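The gray cube and the long table, a few from the bench
August, by Jamila Biswas

Quick gallery from the bench at Prurkeck, putting these up before I have to run. Small stuff mostly: a gray block with a square-cornered hole in it, a blue plastic piece, a lot of table. Part drawing is no. 3744 if anyone at Tjoa wants to look it up.

1. Bare surface, close in

Pale gray, a few light specks on it. Dust or crumbs, take your pick.

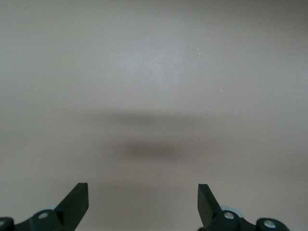

Still have to reprint the label sheet, the old one says Hivurthorpe in 2 places and its wrong. Shahnaz has the file. Page 17 of the binder too, same mistake.

2. The long table

Brown paper down the length of it, a bit wrinkled at the back. Gray box sitting toward the left, opening facing up. Two white arms, green lights on at the bases. New roll of paper is orderd, the wide one this time.

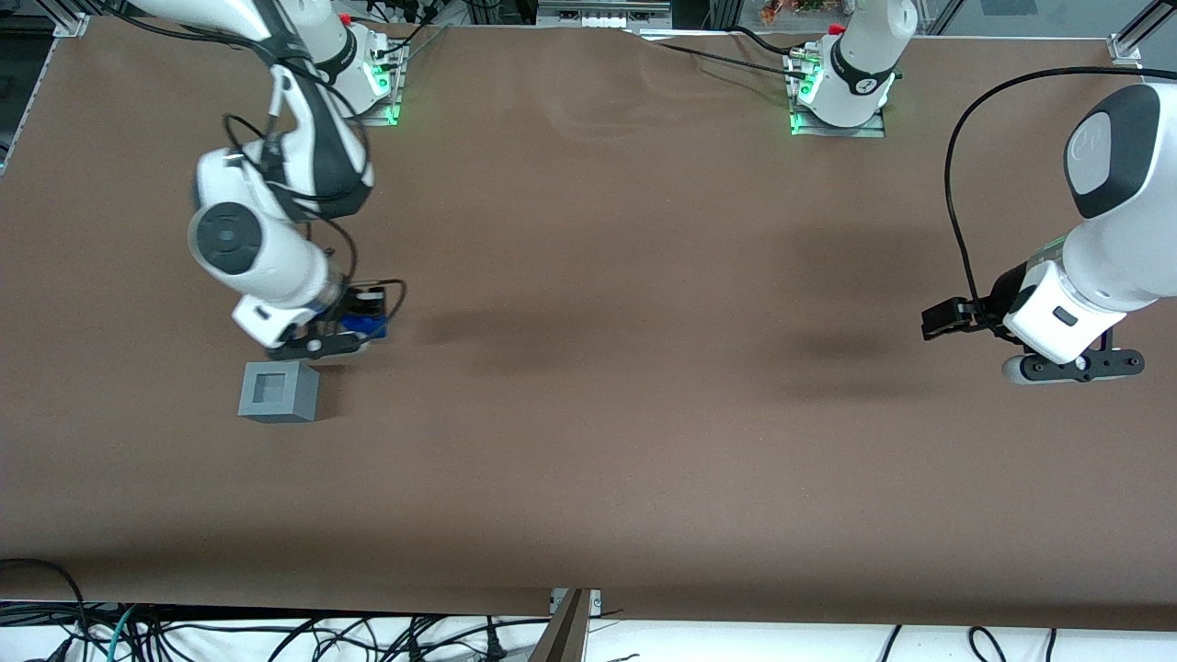 3. Block and blue piece

My favorite of the lot. Opening is wider than tall from this side, blue end in the mouth of it, dark along the top. Nice crisp edges on the block. That blue is realy something against the gray.

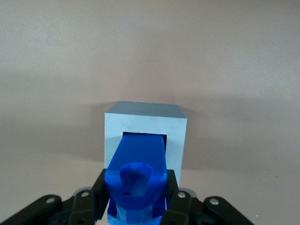 Jamila Biswas
Workshop coordinator, Prurkeck

Bigger versions on request, ask me or Shahnaz Haque. The Tridalley set goes up next, captions not done yet.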